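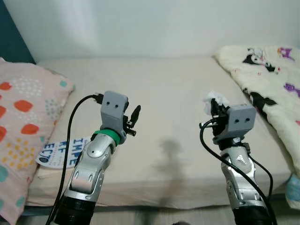
Robotic arms with grey grippers in front of a bed with a pale beige sheet.

Murnelov rules and setting group
Minutes of the meeting held in August 2018

Present: Charito Ocampo (chair), Tyyne Tuominen (rules), Hidayah Hidayat (maps and scenario files), Sille Hviid (minutes)
Apologies: Charito Dizon (setting text), who sent written comments under items 3 and 5

To avoid confusion the two Charitos are referred to by surname throughout.

1. Minutes of the previous meeting

Accepted with one correction. Under "Siege rules" the word "adjacent" should read "connected". Two hexes can share an edge and be separated by a river, in which case they are adjacent but not connected, and the supply rule applies only to the second case. Hviid to amend the stored copy.

2. Matters arising

2.1 Turn order. Tuominen has rewritten the paragraph on simultaneous orders. Retreats are now resolved before garrison changes. The old text allowed a retreating unit to enter a fortress that had been vacated in the same turn, and players on both sides of the last campaign had used this. Agreed without discussion.

2.2 Save files. Hidayat reported that saves made before the change to province numbering still load in Toteck but place the Tistis garrisons one province too far east. A conversion script exists and has been run on the archive. It has not been run on files held by players. Agreed to put the script on the downloads page with a short readme.

2.3 Glossary. Carried forward.

3. Chronicle of the Wei

The draft gives the length of the river wars as 600 years in the prologue and 1,000 years in the faction sheet. Dizon's written comment is that the prologue is spoken by a Wei archivist and that the archivist may be wrong. Ocampo was content with an unreliable narrator but asked that the faction sheet, which is written as rules text, should carry the correct figure and no other.

Tuominen pointed out that the figure has a mechanical effect. The Wei "Old Grudge" trait takes its starting value from the campaign year, and the scenario opens in year 1,257 of the river calendar. If the wars lasted 1,000 years they began in 257, before the founding of the southern temples, and the temple units could not then have taken part in the first crossing as described in chapter two. With 600 years the first crossing falls in 657 and the problem goes away.

Hidayat asked whether the temple units could be removed from chapter two instead. Ocampo said that the illustration and unit entry were both finished and she would prefer to leave them.

Agreed: 600 years in the faction sheet and timeline. The archivist keeps the longer figure in the prologue. Dizon to add a line in the appendix showing that Wei archivists count the years of truce and the other factions do not.

4. Combat tables

4.1 Ranged units in woodland. Tuominen presented the results of the test games. With the present modifier, archers in woodland lose to light infantry in open ground even when the infantry attack uphill. The cause is that the woodland penalty is applied twice, once to range and once to line of sight. Proposed: apply it to line of sight only.

Hidayat was concerned that this would make the northern passes too easy to hold. Most of the passes are woodland on a slope, and a single archer unit could delay a full column for a season. Tuominen replied that the supply limit on slope hexes already prevents a unit from staying there through the winter turns. After some discussion it was agreed to accept the change for testing and to look again at the passes before release.

4.2 Rounding. Fractions are currently rounded down in the printed tables and to the nearest whole number in Toteck. All agreed that the two must match. Rounding down is preferred, being easier to do by hand. Hidayat to change the engine setting and rerun the standard battles. 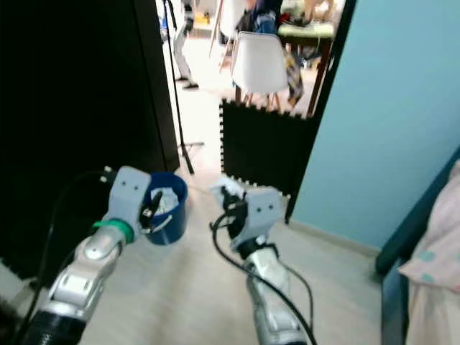 4.3 Morale. The effect of a broken standard is described in two places. The combat chapter says that all connected units test morale at once. The equipment chapter says that they test at the end of the turn. The second version is older and should be deleted. Tuominen noted that the index still points to it, and will correct the index at the same time.

4.4 Heroes. A question had come in from a player as to whether a hero who is alone in a hex counts as a unit for the purpose of blocking movement. The answer is no, but the rules do not say so anywhere. Wording to be added: "A hero without a unit does not block movement and may be passed by either side." Ocampo asked for the same sentence in the quick reference sheet.

5. Tistis campaign map

Hidayat showed the revised map. The coastline has been redrawn to follow the text of the second chronicle, and the island fort now has a crossing on its landward side. The number of ports has gone up to 13. Dizon's comment, read out by the chair, was that the two northernmost ports have Wei names although the Wei do not reach that coast in any published text. Hidayat had used them as placeholders and will take new names from Dizon.

Tuominen asked for the movement costs to be printed on the sea routes. The map is already crowded at the straits - three labels overlap there at normal zoom - and Hidayat would sooner put the costs in a side table. Agreed.

The colour used for marsh is too close to the colour used for farmland when printed in grey. Hidayat to add a hatch pattern.

6. Release schedule

The setting text is to be frozen once the timeline has been corrected. The rules text stays open until the archer tests are complete. The target for the combined release remains December. Ocampo reminded members that changes made after the freeze must go through the change log with a line stating which scenario files are affected. The last release had several entries reading only "fixed text", and it took a long time to work out what had been altered.

7. Any other business

Hviid asked for unit entries to be cited by code and not by page, as page numbers move with each draft. Agreed for all new text. Existing references will be changed as chapters are edited.

Actions

Ocampo: quick reference sheet, hero wording; change log template
Dizon: appendix line on Wei dating; two port names
Tuominen: woodland modifier for testing; morale deletion and index; hero wording in the main rules
Hidayat: conversion script and readme; rounding in Toteck; marsh hatch; side table of sea costs
Hviid: correction to previous minutes; glossary (carried forward)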